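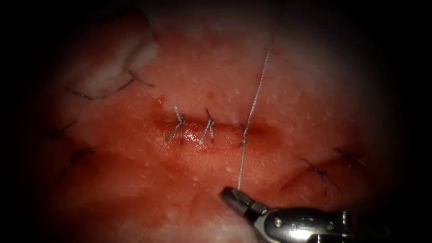 线的另一头

去斯蒂尔顿(Stillton)的那天,我早上连咖啡都没敢多喝,怕手抖。其实根本轮不到我动手,这是后来才想明白的,当时心里只惦记着邀请函上的那句话:“欢迎各位近距离观看机器人缝合。”

普萨拉斯(Psarras)实验室的开放日一年办两回,春天一回,十一月还有一回,我赶上的是春天这次,2024/05/26。楼不大,门口的签到桌上摆着一盘杏仁饼干,我拿了两块,又不好意思地放回去一块。领我们上楼的是玛克辛·拉多克(Maxine Ruddock),做了25年工程师,嗓门亮,走路快,一边走一边回头叮嘱大家留心台阶。她管这套叫“佐迪索”(Zodisow)的系统叫“那孩子”,叫得很自然,叫到后来连我们也跟着叫了。

观摩间里摆了10把椅子,来的人比椅子多,后面的就靠墙站着。屏幕一亮,说话声马上低了下去。我原以为会看见一台威风凛凛的大机器,结果满眼都是湿润的红色组织,灯光只照亮中间那一片,四周慢慢沉进黑暗里。一道窄窄的切口横在当中,银亮的器械从右下角探进来,细细的钳尖夹着一根浅灰色的编织线。左边两针已经打好了结,剪短的线尾翘着,第三针还连着长长的线,线绷得笔直,一直往上,隐没在暗处。

坐我旁边的是一位从萨尔特维尔(Sultville)赶来的退休护士,她把眼镜摘下来擦了擦,又戴上,凑过来小声跟我说,她年轻时最怕的就是拉线这一下,劲儿小了合不拢,劲儿大了又伤组织,全凭手上那点感觉,教是教不来的,只能一针一针地练。我问她练了多久,她想了想,说练到自己不去想它为止。

这话我转述给了玛克辛,她听了直乐,说他们组里为“那孩子”拉线的力道吵过不知多少回,光是缝合记录就存了600段,每一段都有人从头看到尾。“有时候看到半夜,”她说,“做梦都在打结!”她又指给我们看切口周围那几处深紫色的细线,颜色暗,不留神就滑过去了,和中间的灰线完全是两种样子。有个小伙子问能不能两种线混着缝,玛克辛认真答了好一阵,从线的粗细讲到打结的松紧,我大概听懂了一半,笔记倒是记了满满两页。

午后是动手环节,给大家练习的是硅胶垫,操纵杆握在手里比我想的轻得多。我缝的第一针歪得厉害,第二针干脆把线拽了出来。那位护士排在我后面,坐下来,挽了挽袖口,不声不响地打了一个漂漂亮亮的结,周围的人都鼓起掌来,她脸都红了。

临走时玛克辛送我们到门口,说年底前想把记录攒到1000段,十一月再来的话,请大家看新的手腕关节。我问她饼干还会不会有,她说有,还让我这回别客气,多拿几块。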